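Nuller 12Vリレーハーネスキット(補助灯・ホーン・小型ポンプ用)

在庫あり。平日午前の注文は当日出し。午後は翌日。

後付けの補助灯とかホーンを純正スイッチに直につないで、スイッチの接点を焼いた人向け。純正の細い線には信号だけ流して、太い電流はバッテリーからリレー経由で取る。やることはそれだけです。配線済みなので、切った貼ったは最小限。

セット内容
・リレー本体(4極、防水ソケット付)
・ヒューズホルダー、平型ヒューズ付
・バッテリー側丸端子、圧着済み
・負荷側2線、先端は切りっぱなし
・トリガー線(細いほう、青)
・アース線、丸端子付(黒)
・結束バンド 10本
・説明書、A4一枚。字が小さいです、すみません

仕様
電圧:DC12V専用。24V車は不可。トラックの人、毎月まちがえて注文されます。確認してください。
主線の長さ:400cm。リアまで引くにはだいたい足りる。キャンピングカーは足りないことが多い、延長線を別売で。
連続電流:13Aまで。それ以上は下のBisier製の大型をどうぞ。
保護等級:リレー部は生活防水程度。エンジンルームの上のほう、水が直接かからない場所に。高圧洗浄機をあてないでください。
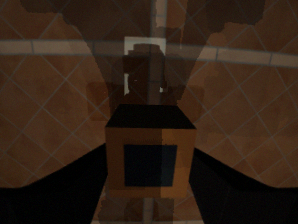
取付の前に。バッテリーのマイナスを外す。外してから作業。時計とラジオの設定は消えます。ラジオのコードが必要な車種は先に控えておくこと。

手順、ざっと。
1 リレーの位置を決める。端子が下向きになるように。上向きに付けると水がたまります。
2 アースを落とす。塗装を削って地金を出す。ここをサボる人が多い。点いたり消えたりの相談はほとんどアース。
3 トリガー線を純正スイッチの出力側へ。テスターでON時だけ12Vが来る線を探す。常時電源につなぐと一晩でバッテリーが上がります。
4 負荷側の線を灯具へ。防水の圧着スリーブ推奨、ねじってテープ巻くだけはやめて下さい。
5 最後にバッテリーのプラス、ヒューズは抜いたまま。全部つながったらマイナスを戻してヒューズを差す。

スイッチを入れてカチッと音がすればリレーは動いてます。音がして灯かないなら負荷側かヒューズ。音がしないならトリガーかアース。問い合わせのときは音がするかしないか、最初に書いてもらえると早いです。

LEDの場合の注意。消費の少ないLEDだと純正側の断線検知に引っかかる車があります。トリガーをハイビームの線から取った時に出やすい。リレーのコイルにダイオードが入っているので、トリガーとアースを逆につなぐと動きません。壊れはしませんがヒューズが飛ぶ場合あり。逆にしてた、という電話が多いので赤シールを貼りました。シールの所がプラス側です。

モーター負荷について。小型の送水ポンプやウインチのソレノイドにも使えますが、起動電流は銘板の数字より大きい。銘板8Aのポンプなら実用上は問題なし、これより大きいなら大型リレーを選んでください。正転逆転を切り替えたい人はこのキット一個ではできません。二個使うか、Kullinettiの極性反転リレーを。Kullinettiのほうはソケットが違うので流用はできないです。

よく一緒に出るもの
・延長線 赤黒ペア(メートル売り)
・Bisier 大型リレー、ボルト端子タイプ
・Oral 防水トグルスイッチ、照光なし。照光ありは1月入荷の予定、未定に近い予定
・コルゲートチューブ、細と中
・平型ヒューズ詰め合わせ
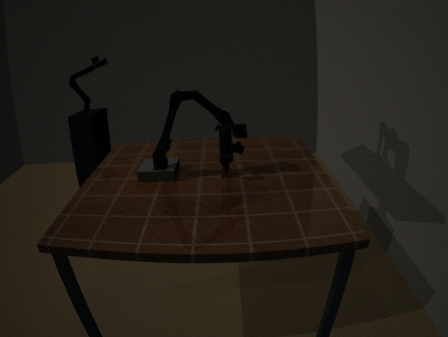
ペリハン・ソンメズさんからは、説明書の3番でだいぶ迷ったとの指摘。彼女の車ではキーオフ後もしばらくトリガー線に電圧が残るので、テスターで見つけた線が常時電源に見えてしまい、別の線を半日探したそうです。ドアを閉めてロックして、しばらく放置してから測り直したらちゃんと0Vに落ちた、最初の線で合っていた、この一行を説明書に足してほしい、と。

ごもっともです。次の印刷から足します。それまではここに書いておきます。最近の車はキーを抜いてもすぐには落ちません。施錠してしばらく待ってから測る。ボンネットを開けたままだと眠らない車種もあるので、ラッチをドライバーで閉じた状態にして測るとよいです。測り終わったら必ずラッチを戻すこと。戻さないで閉めるとボンネットが閉まらず、へこみます。

もう一件、線の色の質問。9月16日出荷分からトリガー線が白から青に変わりました。中身と太さは同じ。説明書の図はまだ白のままなので、白と書いてある所は青と読みかえて下さい。旧ロットと新ロットを混ぜて使っても支障ありません。

保証と返品
初期不良は交換します。線を切ったあとの返品は不可。ただしリレー単体の不良は切ったあとでも見ます、リレーだけ外して送ってください。ソケットごと送らなくて大丈夫。爪を押しながら引けば抜けます。固いですが、プライヤーで挟むとケースが割れるので手で。

ヒューズは付属と同じ容量で交換のこと。飛ぶからといって大きいのに替えると線のほうが先に溶けます。何回も飛ぶなら、どこかで被覆が擦れてます。バルクヘッドの穴、グロメットなしで通してないか確認を。ヘッドライト裏のブラケットの角もよく擦れる場所。

二灯をつなぐ場合は、負荷側の2線を一灯ずつに使う。一本にまとめないでください。左右で線の長さが違っても明るさの差はまず分かりません。余った線はぐるぐる巻きにせず、切って詰めるか、ゆるく折り返して留める。

車検については地域と灯具の種類で変わるので、こちらでは判断できません。取付店か検査場に聞いてください。電話で聞かれても同じ答えになります。

まとめ買いは見積を出します。台数と車種、希望の線長をメールで。線長の変更は別料金、納期も少しのびます。担当はヌルハン・ヤルチュンカヤ、不在の時はジャナン・ボズクルトが返信しまます。

お問い合わせ | 特定商取引法に基づく表記 | © Nuller 電装部品 無断転載禁止 | ページの先頭へ戻る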